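Ticket : gondolage et décalage de raccord sur panneaux imprimés, stand d'angle
Produit : panneaux muraux Ulach, impression directe, fond beige, motif botanique
Ouvert par : Tobiloba Ogundipe, atelier de montage, Asoscombe
Priorité : normale
État : résolu, en observation

Message initial

Bonjour,

Je vous écris au sujet des panneaux que nous avons reçus en mars pour notre stand d'angle. Le français n'est pas ma première langue, je vous prie donc de m'excuser si un terme technique n'est pas le bon.

Après le deuxième montage, un des panneaux s'est mis à gondoler dans sa partie haute. Au milieu, la surface sort de 9 mm par rapport au profilé. En plus, le motif ne se raccorde plus correctement entre les deux murs : une tige qui devrait continuer de l'autre côté de l'angle arrive 11 mm trop bas. Au premier montage, le raccord était bon, j'en suis certain, car je l'avais contrôlé moi-même avec une règle.

Voici ce que j'ai déjà essayé :
– desserrer puis resserrer les vis du poteau d'angle ;
– échanger les cales sous le mur de droite ;
– laisser les panneaux à plat pendant une nuit.

La dernière opération a donné une amélioration, mais le lendemain vers 15 heures le défaut était revenu. Pouvez-vous me dire si c'est un problème de fabrication ou de montage ?

Cordialement,
Tobiloba Ogundipe

Réponse du service technique Lappalainen

Bonjour,

Merci pour ces mesures, elles nous aident beaucoup. Il nous manque trois informations : la température du local pendant le montage, le mode de stockage entre les deux utilisations, et le type de joint glissé dans la rainure du poteau.

Message de Tobiloba Ogundipe

La température était de 29 degrés l'après-midi. Le chauffage de la salle ne se règle pas depuis notre partie du bâtiment, et le matin il faisait nettement plus frais. Je n'ai pas pu relever la valeur du matin.

Pour le stockage, les panneaux sont restés debout contre un mur, dans leur housse, pendant presque 200 heures. Je sais maintenant que la notice demande de les garder à plat. Cette phrase se trouve à la dernière page et je ne l'avais pas lue, c'est ma faute.

Le joint est celui du premier kit, la version souple grise.
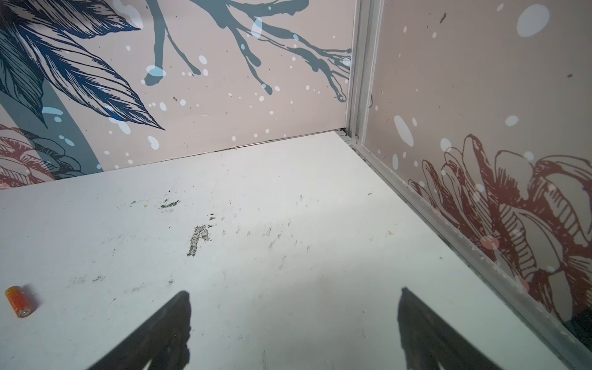 Pièce jointe : les deux panneaux et le poteau d'angle en aluminium, avec le sol blanc.

Je précise que le sol n'a pas été changé. J'ai posé le niveau à plusieurs endroits et la bulle reste au centre, sauf près de l'entrée, où elle part un peu vers la gauche. Je ne pense pas que cela explique le défaut, mais je préfère vous le signaler.

Réponse du service technique Lappalainen

Le joint souple est probablement en cause pour le gondolage. Quand le panneau se dilate, il doit pouvoir glisser dans la rainure. Or ce joint accroche avec la chaleur, et le panneau pousse alors vers l'avant. Nous l'avons remplacé par un joint plus rigide, que nous vous envoyons depuis le dépôt de Climthorpe.

Pour le raccord, veuillez procéder dans cet ordre :
– déposer le mur de droite et retirer toutes les cales ;
– remonter le poteau seul et vérifier l'aplomb sur deux faces ;
– poser le mur du fond, puis le mur de droite, sans serrer ;
– aligner le motif à hauteur des yeux, et serrer du bas vers le haut.

Ne découpez surtout pas le panneau, même si la différence paraît petite.

Message de Tobiloba Ogundipe

Le nouveau joint est arrivé et j'ai tout remonté ce matin avec un collègue. Le poteau n'était pas d'aplomb : il penchait vers l'arrière, et j'avais compensé avec les cales sans m'en rendre compte. Une fois le poteau redressé, le motif s'est raccordé presque tout seul. Il reste un écart très faible en bas, que je ne vois que si je me mets à genoux.

Le gondolage a disparu. J'ai attendu l'après-midi avant de vous répondre, pour être sûr que la chaleur ne le ramène pas, et la surface est restée plane.

J'aurais une dernière question : faut-il aussi remplacer le joint du profilé haut, ou peut-on conserver l'ancien ?

Réponse du service technique Lappalainen

Vous pouvez le conserver, le profilé haut ne bloque pas la dilatation. Nous gardons le ticket en observation jusqu'à votre prochain montage. Merci de répondre directement à ce message si le défaut revient.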